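Bench notes, Saturday, started 7:40 am

Room cold, heater on the far wall tripped again. Coffee first.

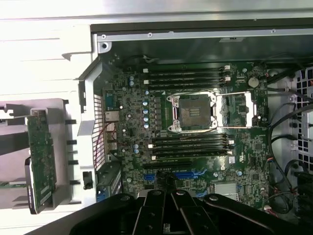
Workstation board, socket open, no cooler on.

Main job today is the battery shelf for the Essien cabinet, not computers. Carrying on from Thursday's page (the one with the glue on it).

Where we are: string A rests at the right voltage, string B sags as soon as there's a load. Wilmer thinks one bad cell. I think it's the bus bar joint, the old one with the brass washer. We'll see who buys lunch.

8:15. Pulled string B out on the trolley. Heavier than I remember. Trolley wheel still squeaks, someone please oil it. Labels on the cells are half gone, rewrote them in paint pen from the left, terminal side facing me. If you put them back the other way round the labels will LIE to you. Terminal side facing you.

8:50. Load test, 3 minutes per cell, same dummy load as last time (the Pritier one, not the new one, the new one drifts when it warms up). Log went straight into the laptop, run number 3691. Don't trust the first few lines of it, clip lead was loose, I bumped it with my elbow.

Result: all of them fine except cell 9. Cell 9 drops early and comes back slow. So Wilmer gets his lunch. But ALSO the joint on the bus bar was warm to the touch on the string test and the others weren't, so I'm claiming half.

9:30. Took the joint apart. Washer was black on one face. Cleaned bar with the gray pad, wiped down, new washer from the tin marked "good ones". Tourqued to the figure on the door card. Checked again after ten minutes, didn't move.

10:10. Spare cells. Eliécer said there were two on the bottom shelf behind the Lurnell boxes. There is one. It has sat there since September with no cap on the terminals. Resting voltage okay-ish. Put it on the slow charger, will not touch till this afternoon. Asked Jhosep to find out what a pair costs now and how long they take to ship. He says the last order was over 200 and took forever.

Side thing: two of the rubber feet under the cabinet are squashed flat and the whole thing leans toward the window. Shimmed with a bit of cutting mat. Needs real feet. Adding to list.

11:00. Chiyo came by, wants to know if she can have the cabinet back for her cold room loggers on Monday. Told her string A only, half the run time, and don't plug the kettle into it. She laughed but I have seen that kettle plugged into it.

12:20. Lunch (Wilmer: large soup, my money).

1:45 pm. Spare cell came up fine on the charger. Gave it an hour of rest, wil load test at 3 with same settings as this morning so the numbers line up.

3:00. Spare tested. Not as strong as its neighbors but holds. Fitted in position 9, marked with green tape so we know it's the odd one. String B now sits level under load, joint stays cool.

Not done:
- old cell 9 is in the blue tub by the door, terminals taped. Goes to the Fakirero pickup, don't put it in the general bin
- door card on the cabinet is wrong about the fuse size, I wrote the right one in pencil. Segundo can you print a new one
- rubber feet
- overnight run on string B, logging every minute. Started 3:50, Wilmer is switching it off in the morning
- charger fan sounds rough
- heater breaker

Gray pads are nearly out. Left at 4:15.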